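Bin-picking gripper trial, August report to Tastimbridge
Prepared by Dilruba Khondokar

We have now logged 366 picks with the Bindau two-finger gripper and 276 with the Skornach. The Bindau is ahead, mainly on small parts. The Skornach remains very good at picking up things nobody would ever lose. 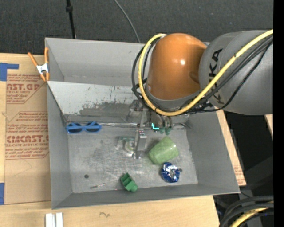

Controller tuning took most of the month – the Hoxha unit has opinions about joint speed. Item choice is settled at last. Foil balls go well with either gripper, while the blue sunglasses and the cup lying on its side still eat most of our retries. The divider's scratches are noted for the repair budget.

Spending stands at $2554, and 15 replacement finger pads are on order. Suction trials start next, if the pump arrives.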